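Brulerell House Residents' Association
Minutes of the May meeting, held in the ground floor lounge

Meeting opened at 7:05 p.m. A quorum was present. The chair ran through the agenda and asked that phones be turned off.

1. Minutes of the last meeting

Accepted with one correction. Under "Laundry room," the word "dryer" should read "washer." The dryer was never out of order.

2. Matters arising

The side door closer has been adjusted and no longer slams. The request for a second bike rack is still with the building manager. No answer yet on the noise from the Mastora unit on the roof. The secretary will write again.

The lost umbrella from the winter potluck has not been claimed. It stays in the office until the next meeting and then goes to the thrift store.

3. Money

Balance in the social fund stands at $1,884. One bill was paid since the last meeting, $92 to Luvex for cleaning supplies and a replacement vacuum belt. A member asked if the belt could have been bought for less. The supplier charges a delivery fee on small orders, and the next order will be held until there is enough on the list to make it worthwhile.

4. Lounge furniture

This item was carried over from last time and took up most of the evening.

The big beige sofa was discussed first. Members who use the lounge in the afternoon find it comfortable and want to keep it. Others said the fabric is starting to look tired on the main seat and that a light color was the wrong choice for a shared room. Two options were put forward. One is a new three-seat sofa from Kikuchi, quoted at $1,379 with delivery and removal of the old one. The other is to have the present sofa cleaned and see how it comes up.

Several members felt the quote would use up too much of the fund in one go, with the summer cookout still to be paid for. It was also said that the frame is sound and the tufted back cushions have kept their shape. A member who has had upholstery cleaned at home warned that the buttons can come loose if the cleaner is rough with them, and asked that this be mentioned when booking.

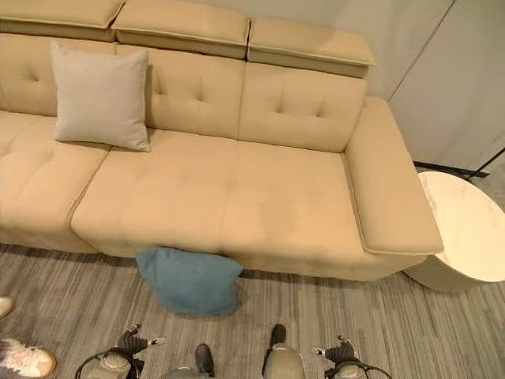

Pillows came up next. The lounge pillows get moved from seat to seat and often finish the day on the carpet. It was agreed that whoever is last out in the evening will put them back on the sofa, standing up against the back cushions, and will straighten the headrest cushions along the top. A short note will go on the door. A suggestion to remove the throw pillows altogether did not find support.

There was some talk about buying washable covers. One member offered to sew a set if the association pays for the fabric. Dark gray and dark green were both mentioned – no decision on color. The member will bring samples.

It was also asked if food should be banned on the sofa. After discussion the wording was softened to "please eat at the tables." Drinks are allowed with a lid.

Moved and seconded: that the association get a price for cleaning the sofa and put off the Kikuchi quote until the fall. Carried, with 2 against. Those against asked for the minutes to show that they would prefer to replace it now while the price holds.

5. Lounge carpet

The carpet will be vacuumed before the upholstery cleaner comes, and the sofa pulled forward so that the strip behind it can be done as well. Help is needed for the lifting. A sign-up sheet is by the mailboxes. Anything found under the seat cushions will be left in the box at the office.

The question of shampooing the whole carpet was raised. The building manager has said this is part of the yearly contract, so the association will wait and see what is planned.

6. Bookshelf

The shelf is full again. Paperbacks that have not moved in a year will be boxed up. Large print books stay. Please do not leave magazines on the floor beside the shelf – the paper recycling is down the hall.

7. Summer cookout

Same place as last year, in the back courtyard. The grill needs a new grate. Members are asked to bring a side dish and their own chair if they have one. Lounge furniture is not to be carried outside. A rain plan was discussed and the lounge will be kept free that afternoon.

8. Other business

The thermostat in the lounge has been set too high. Please leave it where it is and speak to the office if the room is cold.

A member asked for the hallway light by the elevator to be put on a timer. To be passed to the building manager.

Action list

Price for sofa cleaning, with a question about the buttons: secretary
Note for the lounge door: secretary
Fabric samples for pillow covers: member who offered
Second letter about the roof unit: secretary
Grill grate: chair

Meeting closed at 8:40 p.m. Next meeting in the lounge at the usual time.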